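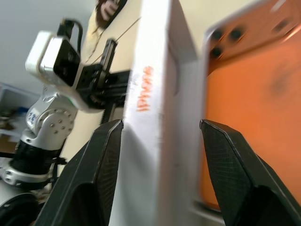
Tribunal sets aside refusal of Gurkton resettlement claims

MELUDORA – The Land Compensation Tribunal has set aside a decision refusing resettlement payments to 40 households displaced by the Wustow reservoir works. The claims must be redetermined within 100 days.

The tribunal found that the authority had applied a cut-off date that did not appear in the governing regulation. Of 207 applications lodged, nearly half were assessed on the same basis. Those files are not covered by the order – a separate application would be required for each.

Costs were reserved. A directions hearing is listed for March.

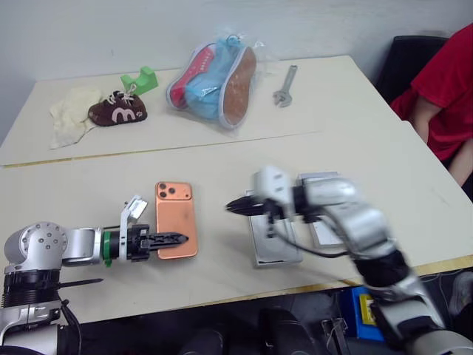 Does the order award compensation to the households?
The order returns the claims to the authority for a fresh decision under the correct test. Amounts will be set at that stage.

Ayodele Ezeani, solicitor for the applicants, said her clients would file updated valuations within seven days.

Media enquiries: Mathew Legal, Gurkton office.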